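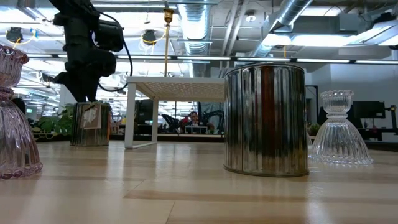
Giving

Last updated: 25 Mar 2024

The thrift shop on Groltbridge's main street opens at ten, and by a quarter to there is usually a line. Most of the people in it want the furniture, which goes out on the floor once a week and is gone by lunch. What they spend pays for overnight beds two blocks away, in a former dental office that the Breleo Fund has leased for six winters.

Breleo is a small charity by any measure. It has one paid director, Romana Pešek, and a part-time bookkeeper. Last year it provided 2132 bed nights to people who had nowhere else to sleep. A night costs the fund $37, including breakfast, laundry and the overnight staff. The county covers part of that. The rest comes from the shop and from one dinner held every March.

The dinner started as a potluck in Pešek's church basement. Guests paid what they could and brought a dish. It moved to the Simanjuntak Ballroom four years ago, when the fire marshal told her the basement was over capacity, and tickets are now $81. This year 398 people came.

"I was nervous about the price," Pešek says. "We had people who came every year with a casserole and ten dollars, and I didn't want to lose them." The fund holds back two tables for those guests and does not print anything on their tickets to show it.

The ballroom gives a reduced rate but does not waive the fee. Pimex, a packaging company with a plant outside town, pays for the food. Its plant manager, Dalibor Zeman, approached Breleo after one of his line workers spent part of a winter in the shelter while working full shifts. The company had no idea until the man asked whether he could have his paycheck mailed somewhere new.

"I thought of it as something that happened to people without jobs," Zeman says. He now sits on the fund's board and has changed one thing at the plant. New hires can ask for their first week's pay on the fifth day, so they can put it toward a deposit.

The program on the night was short. Natália Ševčík, who runs the overnight shift, spoke for six minutes. She talked mostly about boots. The shelter gets plenty of coats in the fall, she told the room, but few boots in men's sizes above eleven, and wet feet send more of her guests to the clinic than anything else. Three days later there were nineteen pairs outside the shop door.

There was an auction too, run by Branislav Jurčo, a retired livestock auctioneer who still does farm sales in the summer. He sold a week at a lake cabin, a load of split oak and a set of snow tires. The tires went for more than they cost new. Jurčo keeps the lots to a dozen. After that, he says, people start looking for their coats.

The fund will not have its final total until the pledges are in, but Pešek expects the dinner to cover almost half of next winter's nights. She would like to use part of the money for a second washing machine. The one they have runs from five in the morning until past noon, and when it broke in January the staff took sheets home.

The lease is a bigger question. It ends next spring, and the owner has said he may sell. Syafiqah Tuhumury, a real estate lawyer who joined the board last year, has been looking at what it would take to buy the building. She has also looked at two other sites, one of them a closed feed store on the east side of town. It is larger and cheaper, but the bus stops running there at six in the evening, and the shelter opens its doors at seven.

Tuhumury plans to bring the board a recommendation before the summer. The shelter itself closes for the season in the middle of April. The shop stays open all year, and accepts donations at the side door on weekday mornings. Boots are still welcome, size eleven and up.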